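Treloar Lab Extends Arm Training Set

Treloar began the second round of its demonstration recordings in Wusasdale on January 9, 2025. Operators will log 3,000 episodes at 60 per shift, said project lead Visitación Vallejo. The first round, in November, yielded 86 usable hours.

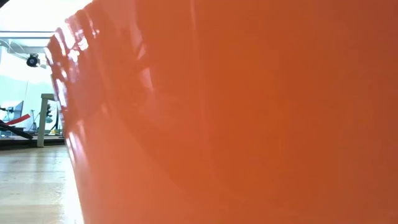
Episodes with blocked views stay in the set under a separate tag. A glossy orange surface close to the lens, hiding much of the room, gets that tag.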